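Truvham Blocks: two-cube tabletop arrangements

README, version 3

Contents of this file
What is in the set
The cubes
The cloth
How arrangements were made
A sample picture
Files and fields
Splits
Known problems
Changes
Use and credit

What is in the set

Truvham Blocks is a collection of 2266 still pictures of small colored cubes on a cloth-covered table. Every picture comes with a short written sentence saying how the cubes sit in relation to each other, plus a row in a table giving the same information in a fixed form. The set was put together for work on spatial words: left, right, near, far, behind, in front of, next to, apart.

Most pictures have two cubes. A smaller group of 504 has only one, and these are used for color naming and for checking that a model does not report a second cube when there is none. They are stored in their own folder and can be left out.

The cubes

Two colors are used in this release, red and blue. Green and yellow cubes were part of version 1 and were dropped when the yellow ones proved hard to tell from the cloth in evening light. If you need them, the old archive is still available under the name Calado, but its sentences were written to a different guide and should not be mixed with these.

The cubes have no letters, dots or other marks. Edges are slightly rounded, so corners in the pictures look softer than those of a drawn cube. Please keep this in mind if you are fitting outlines. All corner points in the table were placed where the straight edges would meet if extended, a little outside the visible corner.

The cloth

The table is covered with an off-white cloth. It is not ironed or stretched between arrangements, and the wrinkles are left as they fall. We tried a smooth board in an early round and found that models trained on it did poorly on anything with a crease or fold. A cube set on a wrinkle can lean slightly, and the tilt field records this as yes or no.

Shadows are kept. They are faint in most pictures and somewhat darker in those taken after 4 p.m., when the side lamp was switched on.

How arrangements were made

Each arrangement started from a card drawn from a shuffled deck. The card gave a relation and a rough distance, for example "blue behind red, far" or "red left of blue, close". The cubes were then set down to match. Cards did not give exact positions, so two arrangements made from the same card will differ.

Sentences were written afterward from the picture alone, without looking at the card. Where the sentence and the card disagreed, the sentence was kept and the card relation was moved to a separate field. This happened 58 times, mostly with diagonal placements where one writer says "behind" and another says "to the right of". Both are fair, and we did not try to settle it.

Left and right are always as seen by the viewer of the picture. "Behind" means farther from the viewer, toward the back of the table. "Close" means a gap of less than one cube width, "medium" is one to two, and "far" is anything more than two.

A sample picture

The picture in this section is of the diagonal, far type. It is a useful one to look at before writing your own sentences, as there are at least two good ways to put it.
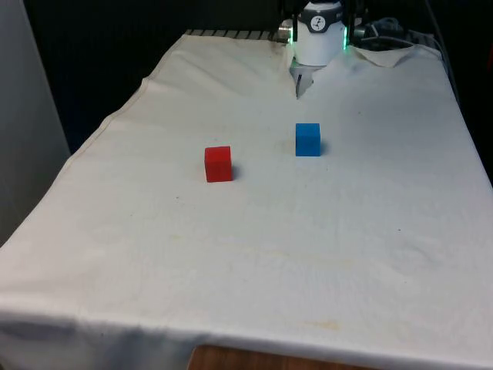
Sample from the two-cube group. Red cube in front and to the left, blue cube farther back and to the right. Gap: far.

Accepted sentences for this arrangement:
The blue cube is behind the red cube and to its right.
The red cube is nearer than the blue one, over to the left.
The two cubes are far apart, with the blue one toward the back.

Not accepted:
The blue cube is next to the red cube.
The red cube is behind the blue cube.

The sentence "the cubes are apart" was accepted in version 2 and is now marked as too vague. It still appears in the older sentence file.

Files and fields

pictures_two – all pictures with two cubes
pictures_one – all pictures with one cube
sentences.csv – one row per sentence; a picture can have more than one
layout.csv – one row per picture

The columns in layout.csv are:
id – matches the picture name
count – 1 or 2
color_a, color_b – color_b is blank if count is 1
relation – taken from the sentence
card_relation – filled in only if it differs from relation
gap – close, medium, far, or blank
tilt – yes or no
light – day or lamp

Corner points are in a separate file, corners.csv, in the order they were clicked. Only the faces that can be seen have points. There are no guesses for hidden corners.

Splits

Train and test lists are supplied as plain text. Arrangements from the same card are kept on the same side of the split. If you make your own lists, please do the same, or near-copies will end up on both sides and scores will come out too high.

Known problems

Far gaps are more common than close ones. The deck was even, but close arrangements were more often thrown out when one cube hid most of the other.

Blue is the back cube more often than red in the lamp pictures. We noticed this in August, too late to shoot more. Weight these if it matters for your work.

The word "beside" is used loosely in a few of the older sentences. Some writers meant touching and some did not.

The set covers one table and two colors. It will not tell you much about how a model handles crowded tables or objects of different shapes.

Changes

Version 3: green and yellow removed, card_relation column added, vague sentences marked.
Version 2: second round of sentences, tilt column added.
Version 1: first release, as Calado.

Use and credit

Free for research and teaching. If you publish results, please give the set name and version. The viewer we use for checking sentences is Flusby, and a settings file for it is in the tools folder. Layout tables can also be opened in any spreadsheet program – set the id column to text first, or the leading zeros will be lost.

Corrections to sentences are welcome. Send the picture id, the current sentence and your replacement to the Gravitz data desk.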